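Pereyra nimmt gebrauchtes Spielzeug und Kleinteile jetzt auch in Metallwannen an

Der Sozialbetrieb Pereyra hat seine Sortierhalle in Vastdale umgebaut. Seit Januar werden Bausteine, Ringe, Walzen und andere Einzelteile aus Haushaltsauflösungen in offenen Metallwannen gesammelt und dort nach Größe und Material getrennt. Bisher kamen solche Teile in Kartons an, die nach wenigen Wochen ersetzt werden mussten.

Nach Angaben des Betriebs sind im ersten Monat 672 Kilogramm Kleinteile durch die Halle gegangen. Ein großer Teil davon war vorher im Restmüll gelandet. »Vollständige Spiele lassen sich leicht verkaufen, bei losen Teilen fehlte uns der Platz«, sagte Betriebsleiterin Macarena Sepúlveda bei der Vorstellung des neuen Bereichs am 9. April 2019.

Die Wannen stehen auf Arbeitsflächen aus hellem Holz. Sie stammen aus einem aufgelösten Lager und waren dort viele Jahre in Gebrauch. Für den neuen Zweck wurden sie gereinigt, aber nicht neu lackiert. Die niedrige Vorderwand erleichtert es den Beschäftigten, auch flache Teile vom Boden aufzunehmen.
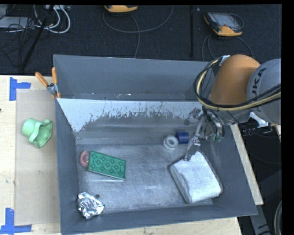
Foto: Renato Maldonado / Pereyra

Sortiert wird in vier Gruppen: Bausteine, runde Teile, große Blöcke und Unbestimmtes. Ein grüner Baustein und ein weißer Ring kommen also in verschiedene Kisten, auch wenn sie aus demselben Haushalt stammen. Die Farbe spielt erst im zweiten Durchgang eine Rolle, wenn die Teile zu Sätzen zusammengestellt werden. Was verformt oder gebrochen ist, wird aussortiert und geht an einen Verwerter.

Die fertigen Sätze werden in Beuteln verkauft, die kleinen für 4 Euro, die großen für 11 Euro. Abnehmer sind vor allem Kindergärten und Bastelgruppen. Auch der Laden Kendosska in der Innenstadt hat die Beutel ins Sortiment aufgenommen. »Gefragt sind zurzeit einfache Formen, also Blöcke und Ringe«, sagte Inhaberin Cempaka Ngau. Bunte Mischungen verkauften sich besser als einfarbige.

Für die Halle gelten neue Abgabezeiten. Kleinteile werden vormittags am Tor zur Hofseite angenommen, größere Möbel weiterhin nur nach Anmeldung. Die Teile sollten sauber und trocken sein. Elektrisches Spielzeug, Batterien und Stofftiere nimmt der Betrieb nicht an. Pro Anlieferung sind höchstens 55 Liter erlaubt, größere Mengen müssen vorher telefonisch abgesprochen werden.

Im Herbst soll ein Regal für Holzspielzeug hinzukommen, das bislang zusammen mit den übrigen Teilen gelagert wird. Die Bretter dafür liefert die Firma Pondutwood. Über die Öffnung der Halle für Schulklassen ist noch nicht entschieden.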